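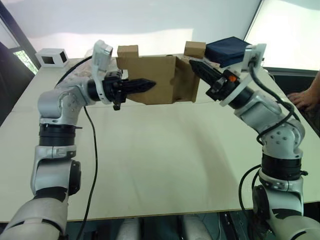
Rizwan Cassim asked at the handover whether the right arm had been told to let go at all, and that question is recorded first, as the log now suggests that it had not.

Brernell cell, December, afternoon session. Task: two-arm lift and lower of an open cardboard box, grippers on opposite sides.

Fault: at the end of the lowering move the left gripper opened as commanded. The right gripper stayed closed and its arm began the return move with the box still held. The box was dragged 30 mm before the force limit stopped both arms. A person's hand was at the right-hand corner of the table, but no injury occurred.

Findings so far. The left controller logged the release command. The right controller shows no entry for it. The Fovari software is set to wait 50 ms for a reply from each gripper and then carry on, whether or not a reply has come. This setting dates from the 2025 update and was not reviewed by us at the time.

Action taken: wait raised to 1000 ms, with a full stop if either reply is missing. The change has been tried at reduced speed only.

Outstanding: cable check on the right wrist; copy of the log to Cletdale. Until both are done, the cell is not to be run at full speed, and hands are to be kept off the table whenever the arms are moving.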